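Ticket: Black shirt coming up chalky after washing
Submitted by: Maya Karam
Product: Andell button-up, black, white buttons
Status: Open, waiting on customer

Maya Karam wrote:

Hi! So I have a laundry puzzle for you and I'm hoping somebody there has seen it before. I bought the Andell button-up in black back in June and I love it, I wear it way too much. For the last few washes it's been getting these pale, chalky streaks across the shoulders and down both sleeves. They brush off a bit with my hand but then they're back after the next load.

What I've tried so far, in order:

Washed it cold, inside out, with my regular liquid. Streaks.
Same again with an extra rinse. Fewer streaks, mostly on the left sleeve.
Switched to the Flisteo powder my sister swears by. So much worse! It looked like I'd been baking in it.
Ran the washer empty on hot, then washed the shirt by itself with half a dose of the liquid. Nearly perfect, except for one faint line under the collar.

I don't put it in the dryer (the label says not to, and I'm a coward about labels). Is this the dye going? I paid extra for the black one and I'd really like it to stay black.

Petronella Matlala, Jarkbridge Garment Help, replied:

Hi Maya, thanks for the detailed notes, they help a lot. If it brushes off, it's very unlikely to be dye loss. My bet is detergent residue. Two questions: how full is the drum on a normal load, and is your water hard? A photo of the shirt would be useful too, with the front showing if you can manage it.

Maya Karam wrote:

Okay, busted on the drum. I stuff it. I do darks on Saturday and everything goes in, towels included, and I'm usually leaning on the door to get it shut. Water is pretty hard, there's always crust on the kettle.

Photo attached. I went over the front last night after the solo wash and I couldn't find any chalk down the button strip, so I'm calling that part fixed. It's still only the collar line bugging me.

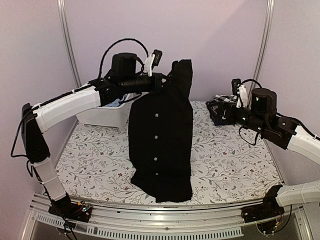
Attachment 1: the black shirt held up by the collar, button side forward

Petronella Matlala replied:

Thanks, got it. Please keep the half dose, leave the towels for their own load, and fill the drum no more than two-thirds. For the collar, soak just that part in lukewarm water for 20 minutes, squeeze it out gently and rinse. Skip the powder on darks, as it can struggle to dissolve in a cold wash with hard water.

Maya Karam wrote:

Will do! The towels are getting their own load from now on, which my evenings will not enjoy. I'll soak the collar tonight and write back after the next two washes. Can you leave the ticket open until then?

Petronella Matlala replied:

Of course, leaving it open.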